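Plalside - tâches ménagères en simulation

Ce dépôt contient 2,000 épisodes simulés de rangement, enregistrés pour répondre à une question simple : un bras à pince peut-il ranger une pièce sans aide ? Pour l'instant, non. Les objets isolés passent assez bien, les objets mous ou creux beaucoup moins.

Les textures des murs et des sols changent d'un épisode à l'autre.
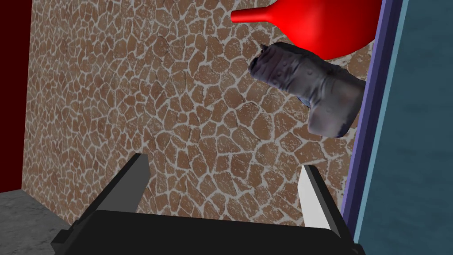
Chaque épisode porte une consigne en français et un champ "reussite" (0 ou 1). Le jeu de test compte 108 épisodes, dont 99 relus à la main. Les autres gardent l'étiquette automatique - à utiliser avec prudence.

Limites connues : 3 consignes en double, frottements approximatifs, rien sur les tissus. Aucun essai sur robot réel.

Version du 2019-07-22.

Contact : Assunta Mazza, Elldale | © Elldale | Haut de page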